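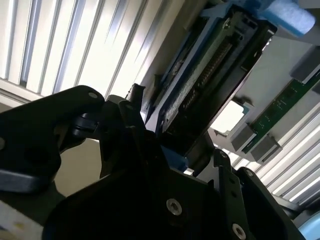 Go slower on the low notes, my sister told me over the phone last night, you're blowing them like birthday candles. She's right! I tried it this morning before breakfast and the bottom D came out whole, twice in a row, with no squeak on the front of it.

20 Jul 2019

So, week 7 of the tin whistle, and I'm still completely gone on it. I can get through "The Ellgate Reel" from start to finish now, if you allow me a pause in the B part where my third finger has to think. I played it 14 times this evening (I kept a tally in the back of the tune book, because the book says to) and the last few were close to dance speed. Close!

The slow air is another matter. I love it more than anything else in the book and I play it worse than anything else in the book. The long notes sag. When I push to hold them up, they jump the octave and the neighbor's dog joins in. I'm going to try it in the stairwell at work on my lunch break, the echo in there is gorgeous and forgives a lot.

Tried the Verstraete whistle at the shop in Iltcombe too, the one in the glass case. Oh, it's lovely. Breathy and round, and the high B doesn't bite. Far too much money, so I put it back and bought 2 more books of tunes, which I suppose was also money. One has 13 jigs I've never heard of, and I read through the first three on the bus with my fingers going on the strap of my bag.

The Zindport session is still my goal for December. One tune, sitting at the back, quietly. I'd like it to be the reel, and I'd like to have the B part in my hands by then without any thinking at all.

Tomorrow: long notes first, then cuts, then the jigs. Must wash the whistle, it tastes like pennies.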